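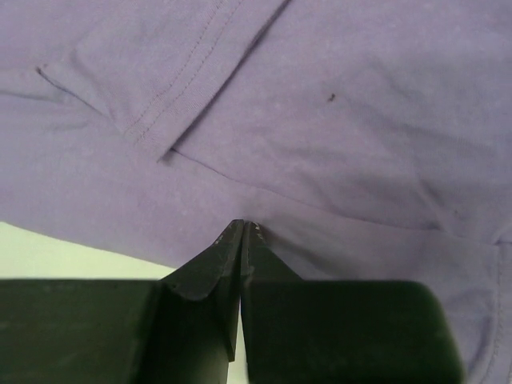 Is the repair scheme still on budget?
So far it is, with 3,000 dollars unspent at the end of March. I would not read too much into that. Most of the leftover is the line for outreach, and we have not spent it because the print shop in Addo has yet to send a quote we can accept.

Progress on the Kolier Street clothing repair project, second report to the fund

The plan we signed promised a monthly mending evening, a lending shelf of sewing machines, and less clothing going into the trash. The evenings are running. The shelf is half running. The third promise I can't vouch for, and I would be wary of anyone who says they can.

Attendance reached 44 in March, up from 32 the month before. Those are sign-in lines, and some people signed in twice, once at the door and again at the machine table. I have asked for a single sheet from now on. The rise also came with the free supper, so we will see what happens when the supper money ends.
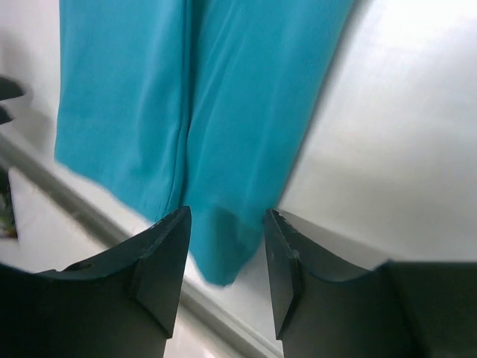

How are the lending machines holding up?
Two are out of use and the rest are fine. Both need a new bobbin case, and the Amix dealer has put back delivery again. Boonmee Chaimongkol offered to fit the parts herself, which would save the service fee.

On waste, the Bumer transfer station gave us its textile weights for the quarter. They are down a little. They also went down last year, before we had a room or a single spool of thread, and the station changed how it sorts bedding over the winter. I have left the figure out of the results table and would ask that it stay out of the fund's newsletter too.

What I can say is that hems and split seams get finished on the night, and zippers mostly don't. People take the zipper jobs home and we rarely hear more - a short follow-up call is planned for the next period.

We ask to move the outreach money to parts and thread. A reply before the next order goes in at the end of the month would help.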